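Home | About | Projects | Work with us | Contact

Teleoperation Operators (casual) - Isance Robotics, Stesham

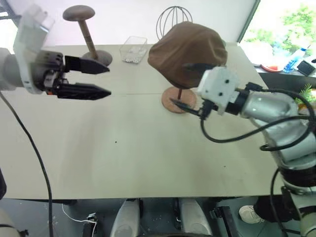
Isance is hiring four casual operators to join the data team at our Stesham site. You will guide two-armed robots through household and shop tasks by remote control, so that the recordings can be used to train the robots to do the same tasks without an operator. No robotics background is needed. We train everyone from scratch.

The current project, Zinis, covers handling soft goods and small household items: hats, folded clothing, containers, stands and hangers. The team recorded 3,784 demonstrations up to the end of May and there is a good deal more to do. A usable demonstration is smooth, finishes the task and has no long pauses in it. Ones that don't meet the standard are marked as such and kept separately.

What you will do

- Set up the table to match the task sheet
- Operate both arms and grippers through the task, then reset and repeat
- Label each recording as complete, partial or failed
- Write short notes on anything odd, such as a gripper that slips or a cable that catches
- Try tasks by hand first when a new task sheet is being drafted, and tell us where the steps are unclear
- Keep the work area tidy and put props back on the right shelf

What we are looking for

Steady hands and patience with repetitive work. You should be able to stand for up to an hour at a time, with breaks, and have normal or corrected vision. Experience with sewing, instrument repair, dental or lab work, window dressing or gaming is useful but we don't ask for it. You must have the right to work in Australia. Closed shoes are required on the floor at all times.

Hours and pay

Shifts are 4 hours, morning or afternoon. Most operators do three or four shifts a week. Pay is at the casual hourly rate including loading, and training shifts are paid the same as any other. The first contract runs for 106 shifts and may be extended, depending on the project. Super is paid on top.

Where

Unit 2, Ragnarsson Building, Stesham. There is bike storage and limited parking at the rear. The work can't be done from home.

How to apply

Send a resumé and a few lines on why the work would suit you through the Contact page, with "Zinis operator" in the subject line. A cover letter is not required. Shortlisted applicants will be asked in for a paid trial on the arms - allow 90 minutes, including the safety induction.

Applications close 12 Jun 2023.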